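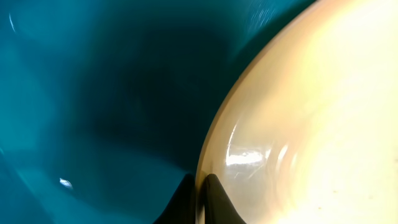
Reading the whole text out loud before arguing about it was the best thing we did all evening, one member from Mondside wrote to us after the July meeting, and plenty of you said much the same. The article on fishing rights looked dull on the page and then kept us going until past 10!

For anyone who missed it, our diplomacy reading group has moved on to the Calel Strait talks — two coastal states, one narrow stretch of water and a draft treaty that both sides say they like and neither has signed. We took the parts of the two delegations and tried to agree the wording on patrol boats. It was brilliant fun, and much harder than it sounds. One table spent most of an hour on the word "promptly" (they settled on "without delay", then wondered whether they'd changed anything).

Next time we turn to Entili, the small port where the talks have been held, and to what a host town gets out of it all. Do the hotels fill up? Does a neutral host have any say in the agenda, or does it just lay on the coffee and the interpreters? Ondumik has put together a lovely reading pack with four short pieces, including a very readable one on hotlines between navies. If you only have time for one, make it that.

We'd also love written contributions for the autumn issue, up to 3000 words, on any border or sea dispute you know well. Shorter pieces are just as welcome — a page on a ferry route or a lighthouse that two countries claim would suit us perfectly. Doors open at 7pm, and new faces can come along without having read a thing.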